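Chantelle Makhubela : « La moitié du travail, c'est de choisir ce qu'on pose sur la table »

Propos recueillis par Ottilie Danzer, 19 octobre 2019

Chantelle Makhubela travaille à Zevville, au deuxième étage d'un ancien dépôt, sur un sujet qui tient en une phrase : apprendre à un bras robotique à saisir des objets qu'il n'a jamais rencontrés, en ne l'entraînant qu'en simulation. Elle a publié en avril, avec Mathias Mösli, une méthode baptisée Indance. Elle en parle sans emphase et revient souvent sur ce qui ne marche pas encore.

L'idée de départ vient d'un échec. L'équipe entraînait son modèle sur des tables presque vides, avec un objet bien centré. « En simulation, tout passait. Dès qu'on ajoutait un voisin à côté de la cible, le bras s'approchait comme si le voisin n'existait pas. » Mösli a proposé de renverser la procédure : remplir d'abord la scène d'objets ordinaires, puis seulement désigner celui qu'il faut prendre.

Le modèle reçoit les vues de caméras virtuelles, dont certaines placées tout près de la pince. Ces vues rapprochées sont les plus difficiles à exploiter, parce que la pince elle-même occupe une partie du champ.
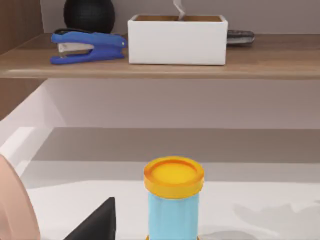

« Pendant longtemps, on effaçait les doigts de la pince avant de donner l'image au réseau, explique la chercheuse. On pensait l'aider. Meinrad Lanz a refait l'essai en les laissant, et le taux d'erreur a baissé. Le réseau s'en sert comme d'une règle : il sait où sont ses doigts, donc il sait mieux où est l'objet. »

Indance repose sur 200 scènes composées à la main dans Clullik, le simulateur maison. Pour chacune, le programme produit 60 variantes en changeant l'éclairage, la position des objets et leur orientation. Le choix des scènes reste humain, et Chantelle Makhubela y tient. Elle a essayé le tirage aléatoire complet — « des piles absurdes, des choses enfoncées les unes dans les autres » — et l'a abandonné au bout de quelques semaines.

Le réglage le plus long a été celui des ombres. Dans les premières versions, elles étaient simplement désactivées pour gagner du temps de calcul. 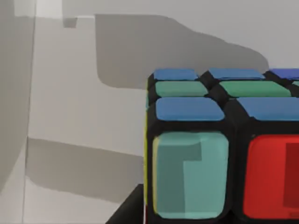

« Une ombre sur une surface colorée, ça change la couleur que voit le réseau. Un même rouge devient deux rouges. Si on ne lui montre jamais ça à l'entraînement, il croit voir une arête, et il vise l'arête. » Le calcul des ombres a allongé la génération des données de 30 %, un coût que l'équipe a accepté après une discussion assez vive, reconnaît-elle. Meinrad Baumgartner, qui gère les machines, était contre. « Il avait raison sur la facture. »

Le reste de la méthode est plus classique. Le réseau propose plusieurs prises possibles, un second module les note, et le bras exécute la mieux notée. La nouveauté tient à la note : elle tient compte de ce que le mouvement risque de bousculer au passage. Une prise un peu moins stable peut ainsi être préférée à une autre si le chemin est plus dégagé.
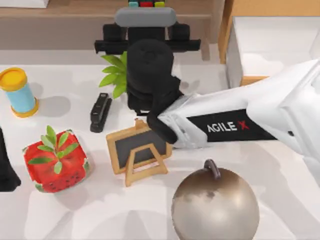
« Les feuillages nous ont donné beaucoup de mal, poursuit-elle. Les contours sont fins, ça se superpose à tout. Les objets noirs aussi, à cause de la pince noire. Par moments le réseau ne sait plus où finit l'outil et où commence l'objet. » Sur les 46 objets du jeu de test, ce sont ces deux familles qui concentrent l'essentiel des prises manquées, et l'article le signale dans son tableau principal.

Reste le passage au matériel. Un premier transfert est prévu chez Holzer, un atelier de conditionnement qui prêtera un poste pour les essais. Chantelle Makhubela n'annonce pas de chiffre. « On va perdre des points, c'est certain. Ce que je veux savoir, c'est sur quels objets. » Les scènes d'entraînement seront mises à disposition des autres laboratoires une fois la documentation relue par Mathias Mösli.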